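Drarkard council backs change to small parcel shop hours

2022-11-24

Shops on the main street of Drarkard will be able to stay open until 9 pm on two nights a week from next year, after council voted to loosen a trading rule that has been in place since the old market hall closed.

The change applies to retailers with a floor area under 75 square metres. Larger stores keep their current hours. Council staff say the smaller shops asked for it in October, when a petition with 800 signatures was handed in at the front counter.

Balthasar Gasser, who runs a hardware and key-cutting shop near the bridge, organised the petition. He said most of his customers work in the next town and get home after he has locked up.

"They order online and I don't blame them," he said. "I'd like a go at keeping some of that money here."

Not everyone on the street is keen. Esther Urio, owner of the fabric shop Flusteneo, told the meeting she would have to pay evening wages for what might be a handful of sales. She does not plan to open late over winter but may try it when the weather improves.

Councillor Cúc Đinh moved an amendment to keep the footpath lights on until 10 pm on late nights. It passed without debate. The extra power will cost $3000 a year and will come out of the existing street budget. A second amendment, to make parking free after 6 pm, was put off until the new year — staff want to see how full the lots get first.

Delivery vans will still have to be off the main street by 7 pm. Nghĩa Đoàn, the town's traffic officer, said there had been confusion on this point and drivers should not assume the later hours cover them. Loading in the rear lane is allowed at any time.

Shops that want to take part need to fill in a one-page form. There is no fee. The two nights will be the same for everyone, and council will pick them after hearing from shop owners.

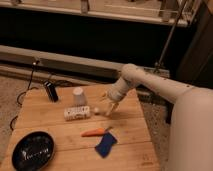
Small objects on a light wooden tabletop, in both pictures. 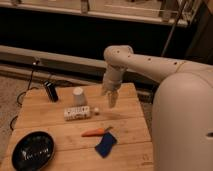
How to have your say

Comments on the choice of nights can be left at the council office or sent by mail. Bình Mai at the front counter can help with forms and has copies of the new rule in large print. The rule will be looked at again after 12 months.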